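# Ruled tabletop

A **ruled tabletop** (also *grid table* or *squared bench*) is a work surface with straight lines drawn, printed or scored across it, usually crossing at right angles to make a pattern of large squares. It is used for laying out, measuring, sorting and packing small things, and for putting an object back in the same spot again and again. Few pieces of furniture do so much with so little: a flat board and a handful of lines, and suddenly every place on the table has an address. 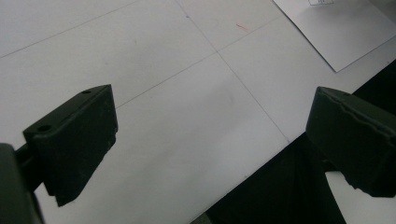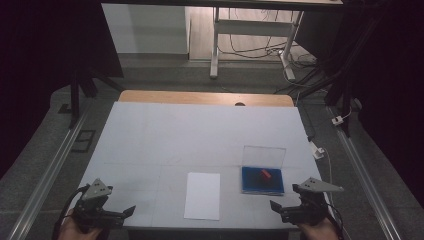

*White tabletop ruled with thin lines. In the second picture, a sheet of paper and an open blue box with a red block inside lie on the surface.*

## Surface

Most ruled tabletops are white or pale gray. A light surface makes nearly any object stand out, and it takes a gray or black line well. A matte finish is preferred over a glossy one, which throws back glare from overhead lamps and can hide the lines completely from some angles. The price of a white matte top is that it shows smudges, and regular users learn to wipe along the lines instead of across them, especially where the ruling was done in pencil.

The edges may be left plain or finished with a strip of a different material. A wooden edge is a lovely touch on a white table, and a practical one too, as it gives a clear visual stop to the work area.

## Lines

The lines are normally kept thin and faint. Heavy ruling looks smart on an empty table but competes with whatever is placed on it, and paper forms or drawings become tiring to read against it. Common methods include:

- **Pencil**, easy to correct, needs redoing
- **Permanent marker**, quick, but it spreads a little on unsealed tops
- **Scoring**, a shallow knife cut rubbed with graphite
- **Printed film**, laid over the whole surface and trimmed at the edges

Spacing depends on the work. Sewing and paper crafts favor small squares. Tables meant for boxes, trays and tools have much larger ones, and 12 inches is a popular choice in home shops because it can be ruled with an ordinary wooden ruler. The Didmont pattern, named after the workshop where it was first used, has squares 400 mm on a side with no numbers at all. Other makers letter the columns along the front edge, a habit that Esther Biwott defended with great energy in her bench-making notes: a person who can say "C, second row" never has to point.

## Use

### Placing

The simplest use is placing. A sheet of paper set square to a line stays easy to judge by eye, and a tilt that would go unnoticed on a bare table shows up at once. Two people working from the same side can agree on a starting position in seconds. For repeated tasks, such as putting a small part into a box over and over, the lines let everything go back to where it began without a template.

### Boxes and inserts

Small lidded boxes are a natural partner to the ruled tabletop. A clear lid lets the contents be checked while shut, and a hinged one that stands up at the back when opened keeps the front free for the hands. Foam inserts come in colors that contrast with what they hold. A red piece on blue foam can be spotted from right across the room!

Faraji Mfinanga, who ran the packing benches at Gollton, placed each open box so that its lid stood on the far side from the worker. The arrangement is still called the Gollton layout by people who trained there, and it suits both left- and right-handed packers.

### Teaching

Ruled tabletops are a favorite in classrooms, where they serve for estimating area, for map games and for the tidy-up at the end of the lesson. Musyoka Owino's set of table games, first tried at Pritdale on Friday afternoons, uses nothing but paper, blocks and the squares themselves.

## Making one

An existing table can be ruled in an evening. The top is cleaned and left to dry, then marked at equal distances along all four edges. Opposite marks are joined with a long straightedge, 1,000 mm or more for most desks. So-yul Ma recommends starting from the center and working outward, so that any leftover strip is shared between the two sides. A second person to hold the far end of the straightedge is a great help.

## See also

- Cutting mat
- Layout table
- Foam insert
- Shadow board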